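Ticket: Spare pads and second hand gripper, purchase planning
Product: Binero hand-held gripper
Opened by: Tulley, workshop purchasing
Status: Waiting for customer
Date opened: June 2019

Customer message

Hello. We use one Binero hand-held gripper and we must prepare the equipment budget for the next period. Before I send the numbers to my manager I need to understand which parts are consumable and which parts stay with the tool. Our distributor Phetsri gave us a quote for 5 pad sets and one complete second tool. The total is above our limit of 800 dollars, so something must be removed from the list.

My questions are these. Can the finger pads be ordered alone, without the arms? Is the brass-colored ring on the arm included in the pad set, or is it a separate line? The quote has a line "ring, arm joint" and I do not know if we pay for it two times.

I attach a picture so you can confirm which version of the pads we have.

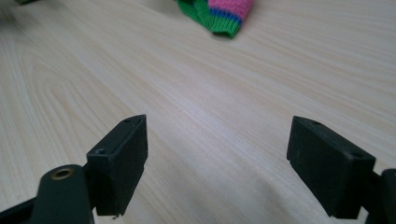
Gripper open above the table, both pads visible. Please note the ring on the left arm.

The edges of the right pad show light wear. I cannot judge if this is already a reason for replacement. The operators did not complain about the grip, but they also did not complain last January, and then we had to order in a hurry and paid express shipping -- I want to avoid this.

Support reply 1

Thank you for the clear message. The pads with small holes for mounting are sold alone, as a pair. You do not need to buy the arms with them. The ring belongs to the arm and is not in the pad set. If your quote has the complete second tool, its rings are already installed, so the separate ring line is only for spare stock. You can remove it if you do not want spares.

About the wear: light marks on the edges are normal for us. We look at the flat inner faces. Please open the jaws, wipe both faces with a dry cloth and check them with a lamp from the side. If a face is hollow in the middle, replace both pads together.

Customer message

I did the check. The faces are flat on both sides. I found a little lint on the pads and cleaned it.

I asked Phetsri to remove the ring line and the total is still too high. My idea is to order 2 pad sets now and the second tool now, and to move the other sets to the next budget. Is there a risk that the pads change version before that? We also looked at the Fakura tool, but our pads would not fit on it and we would have to keep two kinds of spares.

Support reply 2

No change of the pads is planned at this moment. Your split order is fine from our side. Please ask Phetsri to write the pad version on the new quote, and send us a copy before you sign -- we will compare it with your picture.

Internal note: keep open until the new quote arrives. Close after 5 working days without answer.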